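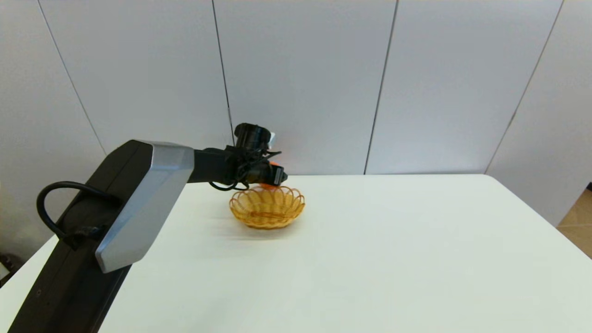

文献管理软件 Prodex 用了一个学期,说说感受

分类:工具测评 | 标签:文献管理、历史论文、脚注、档案材料

先交代一下背景,免得大家拿自己的需求硬套。我是学近现代史的,硕士论文写的是战后初期东欧小城的地方报纸,材料很杂:扫描的旧报、档案馆目录、回忆录、论文集里的单篇,还有一堆网上下载的PDF,文件名全是乱码那种。之前我一直用 Clivgate 管文献,再往前是Excel表格(别笑,真的有人用Excel写完本科论文的,比如我)。七月份换到 Prodex,到现在论文初稿交上去了,算是完整走过一遍流程。

导入

从 Clivgate 搬家比我想的顺。导出一个大文件,拖进 Prodex,304条文献全进来了,分类文件夹也保留着。但是!附件的链接断了35条,都是路径里带波兰语字母的。我一条一条重新挂上去,花了一个晚上,边挂边听播客,也还行吧。如果你的文件名都是英文和数字,应该不会碰到这个问题。

抓元数据的功能,对期刊论文很好用,把PDF丢进去,作者、刊名、卷期、页码基本都能自己填好。对老书就比较随缘了,译者经常丢,出版地偶尔会填成印刷厂的地址。中文文献我建议直接手填,自动识别会把姓和名拆得很奇怪,最后导出参考文献的时候你会看到一些根本不认识的作者。

我平时查资料主要在 Getgate 上,学校买了权限。Prodex 的浏览器插件在 Getgate 的检索结果页可以一次勾选多条保存,这个我太喜欢了,以前都是一篇一篇点进去下引文文件。小毛病是如果你登录超时了,插件不会提醒,照样显示保存成功,打开才发现附件是个登录页面。我中过两次招,现在养成习惯,存完顺手点开一个看看。

脚注

历史系的同学应该都懂,我们和别的专业最大的区别就是脚注。别人文末列个清单就完了,我们每一页下面都拖着一大串,还要分首次引用、再次引用、转引、档案号。所以我挑软件基本上就看这一项。

Prodex 的脚注模板可以自己改,改的界面有点像填表,不用写代码。我照着系里的格式要求调了一个下午,主要卡在"同上"和"前引书"的切换逻辑上。它默认只看紧挨着的上一条,如果中间夹了一条纯说明性的注释,它也算,然后"同上"就没了。后来我在论坛翻到一个老帖子,原来设置里有个选项叫"忽略无引文注释",勾上就好。这么关键的选项藏在第三层菜单里,我真是服气。

档案材料是另一个重点。我用的一批信件出自 Grabowska 藏品,编号长得要命,全宗、目录、卷、页,一层套一层。Clivgate 里我只能把整串编号塞进"备注"栏,写脚注时手动复制。Prodex 有专门的"档案"类型,四级编号分开填,输出时自己拼起来,还能设定第二次出现时缩写馆名。就冲这一条我就不想换回去了。

不过有一点要说:没有"访谈"和"口述"的细分类型,只有一个笼统的"未出版材料"。我导师那边有同学做口述史,她试了试说受访者和访谈人没法分开填,最后还是手写的。

网上下载的论文怎么处理

单独写一节,因为这个坑我踩得比较深。写文献综述的时候,我从各种论文分享站上下过不少东西,就是那种首页给你看一段摘要,底下一个大按钮让你下载全文的网站。里面有学生作业,有会议稿,也有来路不明的文章。二战史这个领域尤其要小心,有些文章注释做得密密麻麻,格式比正经期刊还漂亮,点进去一查,引的全是互相吹捧的小册子,还有断章取义的采访。否认史实的东西穿上学术的外衣,第一眼是真的不容易看出来,特别是你赶稿赶到半夜的时候。

Prodex 有个"来源标记"功能,可以给每条文献打颜色,再写一句评语,打开文献库就能看到。我的用法是这样:绿色是经过同行评审或者正规出版社的,黄色是来源清楚但没评审过的,红色是只作为研究对象、不能当论据用的。红色那一类,我还会在评语里写清楚是谁在反驳它、反驳文章在哪儿。这样过三个月回头看,不至于忘了当初为什么存它。

它还能把同一条文献的引用去向列出来,也就是你在哪个文稿的第几页引过它。交稿前我按颜色筛了一遍,发现有16处脚注引的是黄色来源,其中几处完全可以换成原始报纸。改完心里踏实多了!

做笔记

内置的PDF阅读器够用,高亮、批注、摘录都有,摘录会自动带页码。但是遇到扫描的旧报纸就很吃力,一个大版面放大以后拖动起来一卡一卡的,我那台老笔记本风扇狂转。文字识别支持波兰语和德语,印刷清楚的还行,花体字就别指望了,出来的东西像密码。

笔记之间可以互相链接,我没怎么用,我还是习惯纸质卡片。看到有人做出很漂亮的关系图,羡慕归羡慕,学不来。

同步和价格

免费版只给一点点云空间,放PDF的话很快就满了。我买的学生年费,60块,支付的时候要上传学生证照片,审核等了一天多。同步速度正常,图书馆的台式机和自己电脑之间来回切没出过冲突。手机端比较鸡肋,只能看不能改标签,在地铁上翻翻摘录倒是可以。

客服我联系过一次,问的就是附件断链的事。回得挺快,内容是让我重新挂一遍,嗯,那我已经在挂了。

和 Clivgate 比

Clivgate 的优点是轻,打开快,界面干净,写课程小论文完全够。它的协作也做得好一些,小组作业大家共用一个库,谁加了什么一目了然。Prodex 的共享文件夹有点笨,别人改了条目你得手动刷新才看得到。

但是要用档案、要用多语种材料、脚注规则又复杂的,我会选 Prodex。学习成本确实高一点,头两个星期我一直在骂它,菜单翻译也有点生硬("锚定引文"是什么,我到现在都没完全搞明白)。过了那段时间就顺手了。

几个小建议,给准备入坑的同学:

导入之前先把文件名里的特殊字母改掉。
脚注模板改好以后导出备份一份,我有次更新软件,模板被重置成默认的了,还好留了底。
别等到写完再插脚注,边写边插,不然你会恨自己。
中文文献和外文文献分两个文件夹,最后排参考文献时省事很多。

打分的话,满分五分我给四分。扣的那一分,一半给旧报纸卡顿,一半给那个藏得太深的选项。年费到期我应该会续,至少续到答辩结束。

有人问我脚注模板能不能分享,可以的,不过是按我们系的格式调的,你们拿去还得自己改缩写规则和标点。评论区留个邮箱,我看到了就发。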